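Vusura Parallel Gripper Cell – Setup and Care

Product overview

The Vusura cell is a two-finger parallel gripper on a six-axis arm, supplied with a matching simulation model. The model allows a facility to prepare, check and correct a cell before any change is made on the floor. This page describes how the cell is set up, how the wrist view is checked, and how the fingers are looked after. It applies to cells delivered with the Passka controller. Owners of the earlier Pathak controller should request the separate sheet from the service office.

What is supplied

Arm with base plate and anchor set
Gripper body with one pair of standard fingers
Wrist camera and bracket
Controller with power lead and stop button
Simulation model on the Stirkis viewer, licensed for 2 workstations
Tool roll, spare finger screws and one tube of rail grease

Setting the wrist view

The wrist view is set first in simulation. Load the model, move the arm to the home position and open the gripper fully. Both fingers must be in view, with the upper part of the gripper body along the bottom of the picture. If either finger is missing, the bracket angle in the model does not match the bracket on the arm, and the angle should be entered again from the delivery sheet.

Next, move the arm slowly through the planned path and stop at each point where the gripper comes near a large surface. Close surfaces can fill most of the view, and the operator should be able to tell the fingers apart from what lies behind them at every stop.
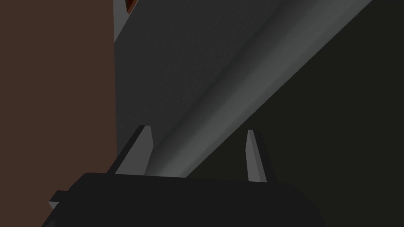
Where a stop leaves the operator in doubt, raise the approach height in the path file and run the path again. The change should be made in small steps, and the final value written in the cell log. Paths that were approved before a bracket was replaced are no longer valid and must be checked from the beginning.

The simulation does not model dust, glare or worn cables. A path approved in the viewer is therefore run on the real arm at reduced speed, with the guard closed and one person at the stop button, before the cell is released for normal work.

Checking finger opening

Finger opening is checked at setup and again after any finger change. The procedure is as follows.

1. Send the open command and wait for the ready signal.
2. Compare the opening shown by the controller with the figure on the delivery sheet.
3. Send the close command with nothing between the fingers.
4. Repeat the cycle until the counter reaches 30.
5. Record the last opening value in the cell log.

A difference between the first and last values points to a loose finger screw or a dry rail. Tighten the screws in pairs, going back and forth between them, and repeat the check. If the difference remains, the gripper should be returned for service. The body is sealed and must not be opened on site – doing so ends the warranty.

The same check can be practiced in the simulation model. New operators are asked to complete it there before they work on the arm.
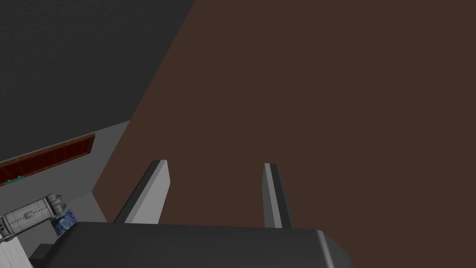 Simulation model, wrist view with the fingers apart and nothing held between them.

Routine care

Wipe the fingers with a dry, lint-free cloth at the end of each shift. Solvents are not to be used on the finger faces. The rail is greased every Monday, or after 100 hours of running time, whichever comes first. Old grease is removed before new grease is applied. The camera window is cleaned with lens tissue only.

The wrist cable should be inspected over its full length each month. A cable that shows cuts, flat spots or a hardened jacket is replaced before the next shift. A standard cable change takes about 30 minutes, after which the wrist view must be set again as described on this page.

Replacement parts

Standard fingers, pair – part 867
Wrist cable – order by arm length
Camera bracket – order by cell serial number

Parts are ordered through the service office. Please state the controller type and the date of the last entry in the cell log.

Service and training

Setup visits are arranged by Kanchan Nishad. Questions about the simulation model and the Stirkis viewer should be addressed to Toshio Hirose. Operator training is offered at the customer's site, and the next group course is planned for April. Requests for returned gripper service are handled by Manju Tyagi, and a return number must be issued before any unit is shipped.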